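What should I expect at the Skutimberg open day?

Posted by Tamara Neagu, 22/07/2023

I signed my son and me up for the robot open day at Skutimberg in November. He is nine and likes anything with motors. The sign-up page says "hands-on demonstration" and nothing else. Is there something to see for a kid that age, and how long does it take?

Dwayne Lindgren

We went last year. You get a safety talk, then they take you onto the lab floor by group. The demo we saw was arms handling cereal boxes on a black table. The arms move slower than you might think, so a nine-year-old may get restless. Stand near the bin end if you can. 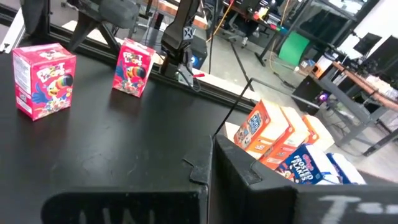 Gripper view during the demo, with two Froot Loops boxes on the table and the bin on the right.

The staff answered every question my daughter had. Wear closed shoes, they do check. Parking is in lot 2, across from the Cundari building.

Dorin Hodoroagă

never been to that one but the Sterix one was mostly slides

Corina Ursu

Plan on 114 minutes if they keep last year's schedule. Ours ran over. The check-in desk is in room 223 and you need the confirmation email. No food on the floor, and there was no cafe open.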